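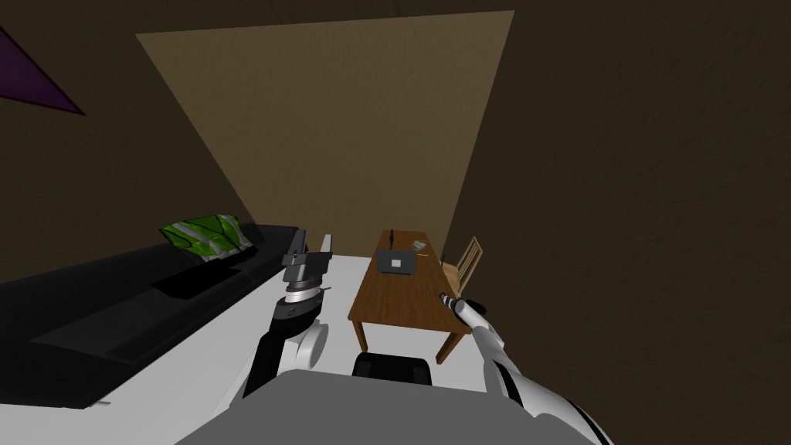 Elin Ruddock wrote to our service office that her dehumidifier stopped after one night with the tank only half full, and asked whether the unit was faulty. It was not. The humidity setting had been left at the factory value, and the room had reached that value before morning. Owners who read this section before first use will find the same question answered in step 5.

SECTION 3. PLACING AND STARTING THE VURMONT 411

3.1 Before you begin

Stand the unit upright for two hours after delivery before connecting it to power. Remove the tape from the tank and the foam block from behind the float. Keep the foam block for future transport.

CAUTION: Do not use an extension cord. Do not operate the unit if the plug or cord is damaged.

3.2 Choosing a position
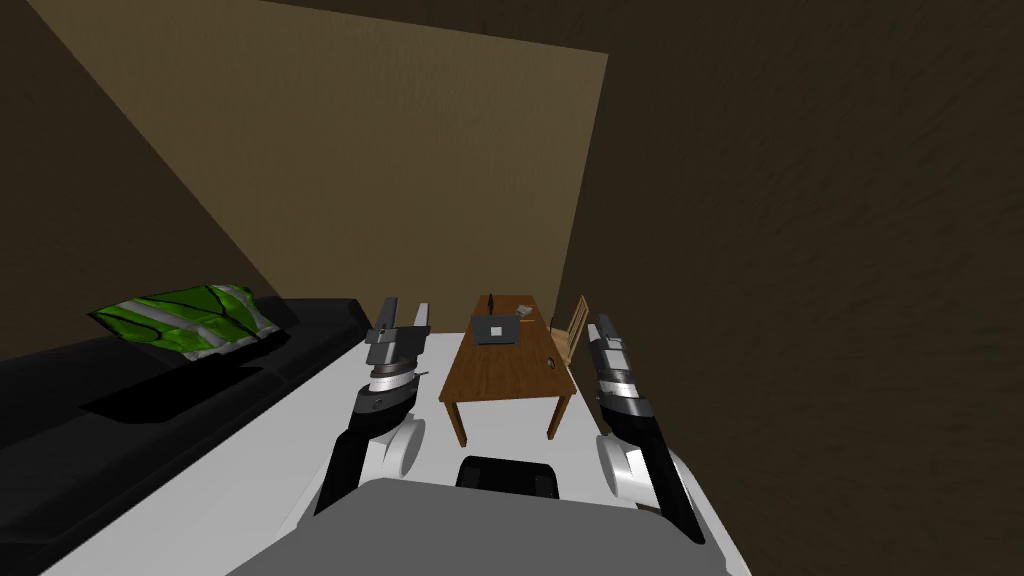

The unit draws air in at the rear and releases it at the top, and both openings must remain clear. Leave 12 inches behind the unit and 20 inches above it. Close outside doors and windows while it is running. In a small, dimly lit room such as the one shown, set the display to High so that the readings can be seen from a standing position, and do not push the unit in among the table legs, where warm air will collect under the top and return to the intake.

NOTE: The unit must stand on a level floor. Thick carpet may tilt the tank and cause the float to signal "full" too early.

3.3 First start

1. Slide the empty tank into the unit until it clicks.
2. Insert the plug fully into a grounded wall outlet.
3. Press POWER. The fan starts at once. The compressor starts after a delay of three minutes.
4. Press MODE until AUTO is lit.
5. Press the arrow keys to choose a humidity level. The factory value is 55 percent. For laundry or a damp basement, choose 45 percent.
6. Leave the unit running overnight, then check the tank.

If the TANK light comes on, empty the tank and replace it. The unit resumes at the last setting.

CAUTION: Water from the tank is not suitable for drinking, for pets, or for steam irons.

3.4 Filter reminder

The FILTER light comes on after 2,000 hours of operation. Wash the filter in lukewarm water, let it dry completely, and hold RESET for five seconds. Replacement filters are sold under part number 455.

Revised 8 Sep 2018

Related sections
Section 2. Parts and Controls
Section 4. Connecting the Drain Hose
Section 5. Cleaning and Storage
Section 7. Display Codes
Warranty Registration, Vurmont 411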